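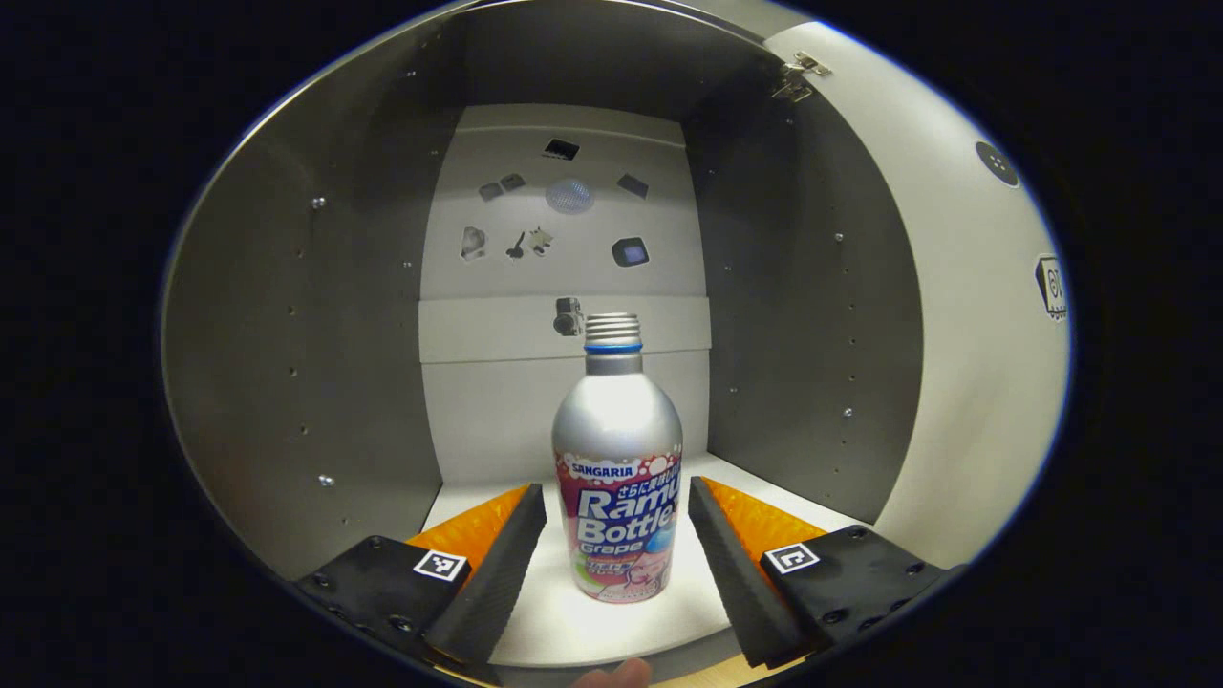 Stidora 2151 storage cabinet, grey
Sold by Prastetti with or without the Ikalow sticker pack
Shares 300 · Comments 19

Prastetti calls the Stidora "the last cabinet you'll ever buy". It's a metal-framed cupboard with a shelf in it. We've had one in the back room since July, next to a table from the same range, and I'll try to stick to what it does and leave the brochure language where I found it.

First, what you get. The box holds a frame, a door, a back panel, a shelf and a bag of fixings that has been packed by someone who dislikes sorting. The finish is grey outside and the shelf is white. You choose which side the door hangs on when you order. Ours is hinged on the right. Pick carefully, as Prastetti will tell you over the phone that the door is "fully reversible" and then send you a quote for another door.

Assembly took the two of us most of an afternoon. The instructions are drawings only, and the drawing for the hinges has been reduced so far that you can't tell which side of the plate faces you. Danjuma Ekwueme got it right on the second go. I'd got it wrong on the first. If you've put together any flat furniture in the past ten years you'll manage, but don't believe the line about no tools needed. You need a screwdriver, a proper one, and a square if you own one.

Once it's up, it does stay up. I leaned on it. I opened the door and hung off it a bit more than I'd like the supplier to know. The frame gave a little and came back. That's good for something in this price bracket and I'll give them the credit.

The table

The matching table is sold separately, and the page for it makes a great deal of the "natural oak character surface". It's a pale wood-grain top. The one we were sent is 1240 mm across, exactly as listed, and that's more than I can say for the last table I bought for this room. There's a grommet hole in it for cables. I'd have liked a second one at the other end. Prastetti's answer was that customers have not asked for one, so consider this me asking.

It's good for flat things. We do our sorting on it: books, manuals, the odd parcel. A drink left on it overnight didn't leave a ring, though I wouldn't make a habit of it. The edges are plain, and I caught a sleeve on one in the first week and then never again, so either the edge wore in or I did.
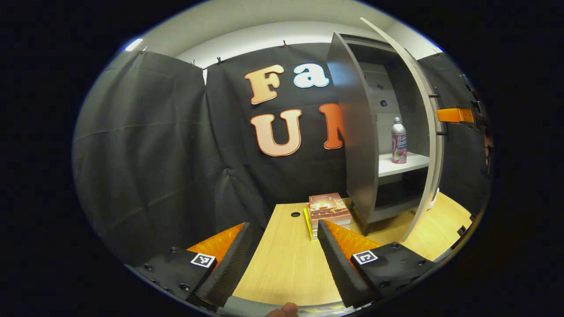
Light wood-grain top with a few books on it. The cable hole is toward the back left.

One complaint. The cabinet and the table are pitched as a set, but they don't line up at any height that would be useful. You can't slide a box from one onto the other. I asked whether there was a trick to the feet. There isn't. If you want that kind of flow between the two, buy something else or put up with lifting.

The curtains

Strobel makes the black drape that Prastetti bundles in if you spend enough. We hung it behind the furniture to cover a wall I'm not proud of. It's a plain black fabric and it does that job. Claims of "crease-free hang" should be ignored. It arrived folded, it creased, and the creases are still there. Salamatu Afolabi went over one panel with a steamer and said it looked better for an hour. I couldn't see the difference, but I wasn't the one holding the steamer.

You can fix light things to it. We have a couple of big orange letters on ours. Don't try anything heavy. The rail is the weak part and Strobel's own sheet is vague on how much it will take.

Stickers: worth it?

The Ikalow pack is where I was most ready to be rude. Paying extra for stickers to put on a cupboard seemed daft, and the listing says they "turn any surface into a conversation". I've had no conversations because of them. 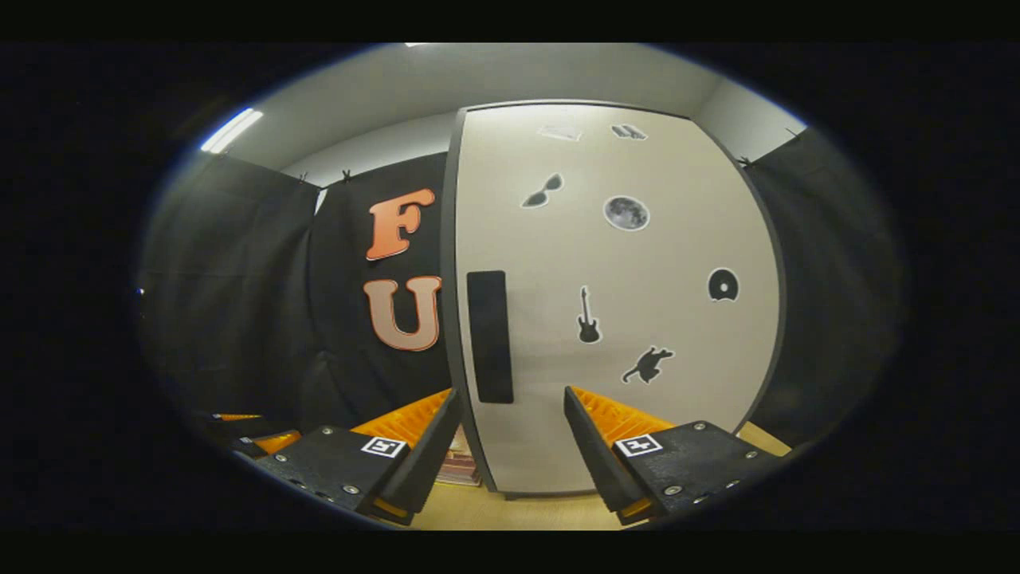
Issue 19

Still, they're decent stickers. The dark ones show up best on an off-white surface: the guitar, the vinyl record, the cat with its white outline. The moon is the best of the lot, with proper grey mottling where I'd expected a flat disc. The sunglasses went on crooked and I've decided they look fine that way. The pale ones are a waste. There's a nearly white rectangle up near the top that you'd have to know about to find, and no amount of moving it would help.

They go on cleanly if the surface has been wiped with a dry cloth first. Getting them off is another matter. Ikalow says they are removable "again and again". I got one off, it curled, and it wouldn't lie flat when I put it back. Call it removable once. Plan your layout before you peel anything, or accept whatever you get, as we did.

Do they serve any purpose? If you've got several of the same cabinet in a row, it's easier to tell someone "the one with the guitar" than "third from the end". With a single cabinet it's decoration, and you should price it that way.

Inside the cabinet

Usable space is less than the outside suggests. The walls take their share, the shelf takes a bit, and the compartments are small. A drink bottle stands up in one comfortably. A tall thermos won't in ours. Measure whatever you mean to store, and measure it with the lid on, because I did it the other way.

The white floor of the shelf shows every mark. It also wipes down in seconds, and on balance I'd rather see the mess than store things on top of it. The brushed metal sides are the reverse. They hide dust well and hold on to fingerprints for as long as you let them.

I put bottles in and took them out again far more times than a sensible person would, mainly to find out if anything tips. Nothing did when the floor was level. With one foot backed off a turn, a light bottle would slide if I let the door bang. So level the feet. That page of the instructions is clear, for once.

The door swings wide and stays out of the way. There's no soft close. The listing implies one by showing a hand gently pushing the door, and I think that's a bit cheeky. Ours shuts with a clank that you can hear in the next room. A strip of felt cured most of it.

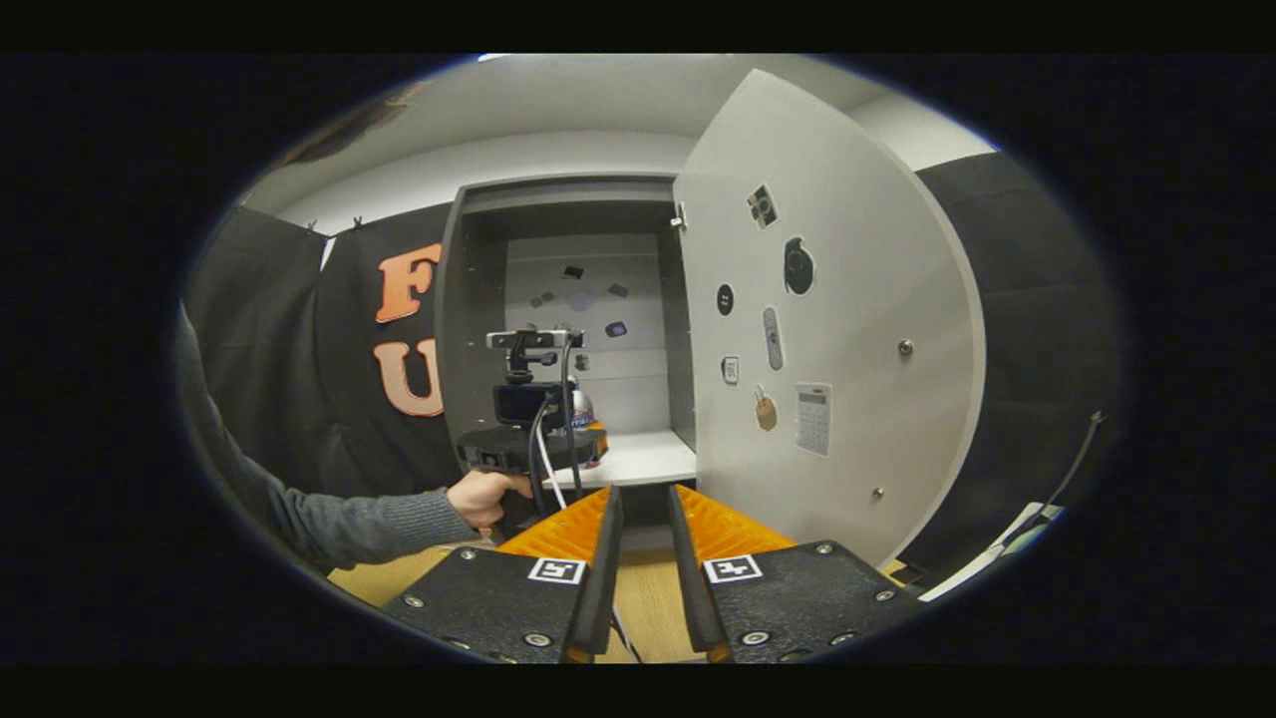
Door fully open, with stickers on the inner face and a bottle on the shelf.

We stickered the inside of the door as well, with the everyday set: a calculator, a remote control, a camera and so on. I prefer these to the ones in the first set. There's a scatter of small dark ones on the back panel too, and I'd skip those. Once the shelf is full you won't see them.

Hinges

The hinge is small for a door that size. So far it has held. I check the screws every few weeks and found one had backed out a hair, which I tightened by hand. Prastetti offers a "hinge care plan" at the checkout. Don't buy it. Buy a screwdriver.

Who should bother

If you need a plain cupboard for bottles, tins, books and small odds and ends, and you can live with a loud door, the Stidora is a fair buy at its sale price. At full price I'd want the second cable hole, thank you, and a hinge that matched the door. I'd take the table again. I'd take the curtain only if it came free. The sticker pack I'd leave in the cart and then remove at the last minute, and if someone in your house is set on the moon, you'll end up buying it anyway.

Delivery was late. The date on the order was 25th December, and I don't know who thought a truck would turn up then. Ask for a real delivery window and get it by email.

Spare shelves are listed as in stock. I ordered one to see, and I'm still waiting on it.

Comments (19)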